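About Stunlow

Stunlow is a small home-tidying school started by Lucero Rivadeneyra and Percy Tello. We teach folding, sorting and packing in real bedrooms!

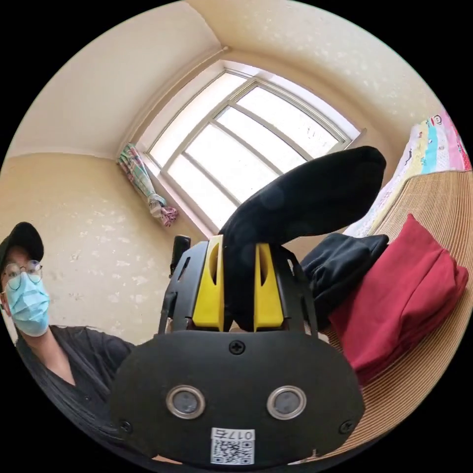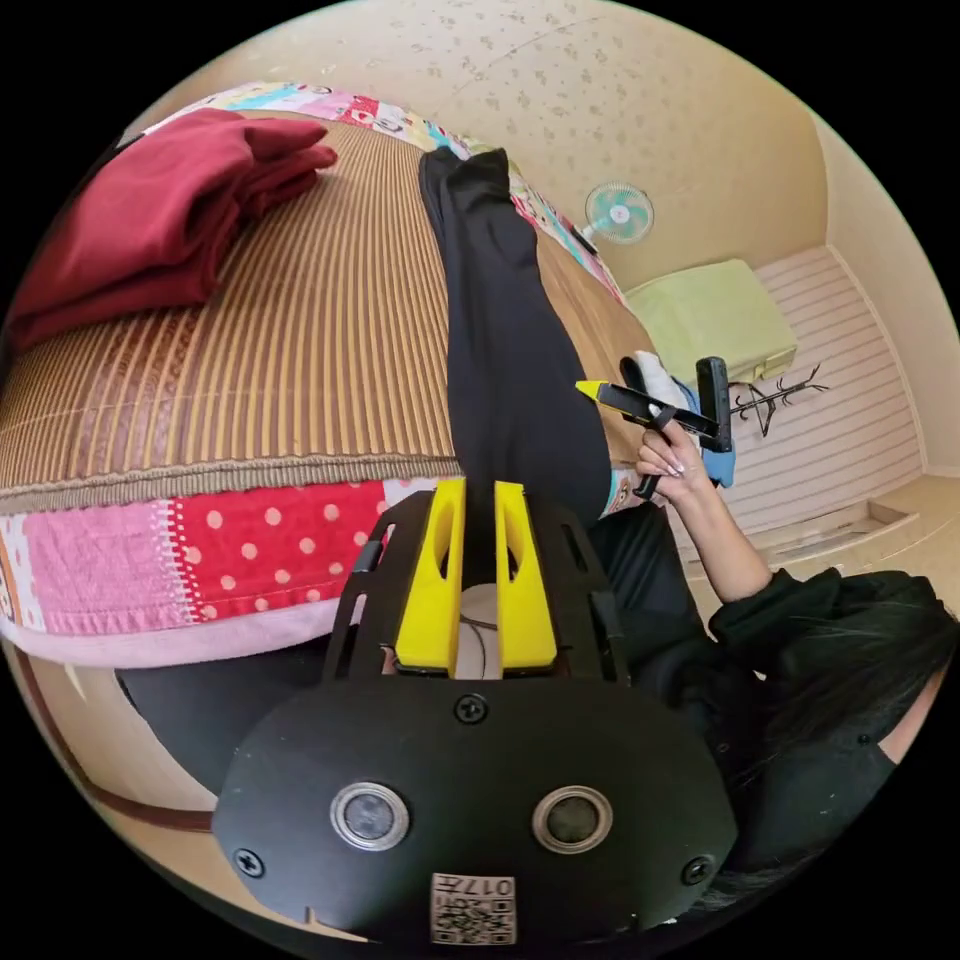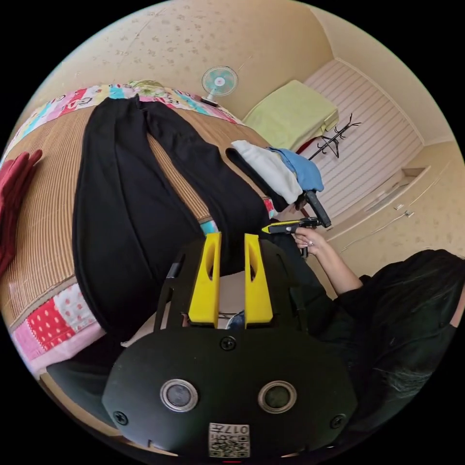

Our favorite lesson is laundry on the bed, and it's where every beginner starts. You get a big flat surface at a handy height - a woven mat over a patchwork quilt does nicely - so black trousers can be laid out at full length before the first fold. After that come shirts, sweaters and (everybody's favorite) socks. Classes are for six people and run all year except December.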